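## 2. Planning the Station and Ordering Equipment

Read this section before you place an order. It covers a Vosell two-hand collection station: the table, the pair of hand-held grippers, power, and the items to be handled. Arm planning is in Section 5.

### 2.1 Before you order

1. Choose the room and measure the floor space. Leave room for the operator to stand at the front edge of the table and step back from it.
2. Find the wall outlets. Write down the distance from each one to the planned table position, along the floor and not in a straight line.
3. Decide how many stations you need in the first year. A single coordinator can look after up to 4 stations.
4. Set the number of recorded runs you need per task. Most sites plan on 500 for a first task and 1,000 for any task that uses both hands.

**Note:** Grippers are sold in pairs. A replacement for one side can be ordered later, but lead time is longer than for a full pair.

### 2.2 Table and surroundings

5. Use a table you already own if it is flat, steady, and plain in color. A cable grommet in the top is useful but not required.
6. Allow for curtains on both sides if other people work in the room. Budget for these separately. They are not in the Bloxham kit.
7. Check that each gripper can reach every part of the work area without pulling its cable tight.
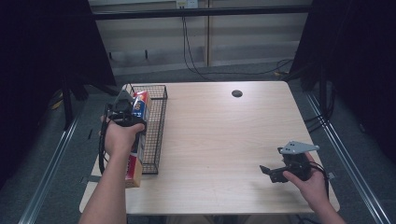 *Figure 2-1. Two-hand station during a box-and-basket task. Left gripper closed on the box, right gripper open.*

8. Plan cable runs for both sides. Each gripper has its own cable, and both should hang with some slack when the hands are over the middle of the table.

**Caution:** Do not route cables across the spot where the operator stands. Order the longer cable set if the outlet is on the operator's side of the room.

### 2.3 Task items

9. Buy boxes and containers locally. Ordinary retail packaging works well and costs very little next to the grippers.
10. Order spares of anything made of cardboard. Corners soften with handling, and a crushed box will change how the gripper closes on it. Nearly 40 spare boxes is a sensible amount for a first task.
11. Measure the tallest item standing next to its container. The operator must be able to lift it clear with the gripper on its upper part.

### 2.4 Budget sheet

Fill in one sheet per station.

| Item | Supplier | Quantity per station |
|---|---|---|
| Gripper pair | Vosell | 1 |
| Cable set, standard or long | Vosell | 1 |
| Bloxham kit (clamps, ties, floor covers) | Cledix | 1 |
| Recording license, yearly | Etent | 1 |
| Table, curtains, task items | Local | As needed |

12. Add operator hours as a separate line. Include time for resetting the table between runs.
13. Send the finished sheet to your Cledix sales contact with the floor measurements from step 1.

**Note:** Orders received by the end of June ship with the standard cable set unless the long set is marked on the sheet.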